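Comparing Two Finger Pads for Table Clearing
Student project report — Robotics Lab II
Group: Youssra Kettani, Silviu Dinu, Darius Preda
Submitted February 19, 2019

1. Task

Our group compared two sets of finger pads on the same two-finger gripper. The Gronent pads are hard and nearly smooth. The Sullex pads are softer and have a fine texture. The arm, the controller and the wrist camera stayed the same for both sets.

2. Setup

We worked at a brown wooden table with a dark metal mesh bin at one side. Each attempt began with the fingers open and one item of litter in reach. Silviu drove the arm by hand controller and Youssra kept the log. We made 40 attempts with each set of pads. 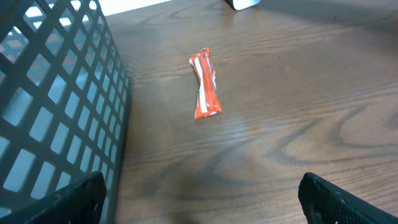 The wrist camera saved 1,367 still images over the whole project. After we took out repeats and stills with nothing useful in them, 809 were left for review. Darius sorted them by item and by how far the fingers had closed.

3. Results

Small wrapped snacks gave little trouble with either set. The hard pads sometimes pushed a wrapper along the table before closing on it, and the driver had to back up and come in lower. Thin plastic bags were where the pads differed most. The hard pads dropped a bag 5 times on the way to a bin. The soft pads did better, but they were slower to let go — film tended to cling to them after the fingers opened.
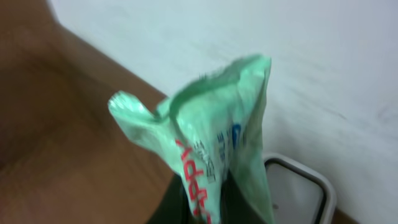
Figure 2. Green plastic bag held in the gripper, with the white trash bin at lower right.

4. Problems

Stills taken while the arm was moving were often too blurred to show where the pads touched the film. We left those out of the contact notes. The item order was also the same every time, so practice may have helped the second set, the Sullex pads. We would mix the order if we ran it again.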